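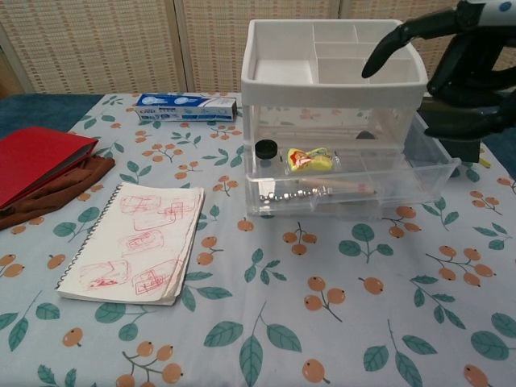 Figure 1. Gripper at the storage organizer, drawer partly open.

Dekero training cell – Handout 4: Looking after the gripper
20 August 2020

Read this before you touch the arm. The Matos notes from June cover the software side and are not repeated.

Before work
Stop the program and switch the arm to hold. Press the stop button, then wait 30 seconds before reaching in. Note the cycle count on the log sheet.

Fingers
The gripper has two curved black fingers. Wipe both with a dry cloth, tips last. Look for nicks on the inner faces. A small nick can be smoothed; a crack means a new pair. Change both fingers together, even if only one is damaged.
Tighten the finger screws by hand, then a quarter turn with the short key. Do not use the long key – it strips the thread.

Drawer task
The drawer in Figure 1 is clear plastic and sits under a white tray with compartments. One finger is over the tray, the other is angled down beside the drawer. When you re-teach this position, check clearance to the tray as well as to the drawer front. Leave the jar, the beads and the other small items inside, as the weight changes how the drawer slides.

Test run
Run the open and close cycle 100 times at low speed. Stop if the fingers slip more than 2 times and go back to the screws.

Spare fingers are in the Wikum cabinet. Write down what you take.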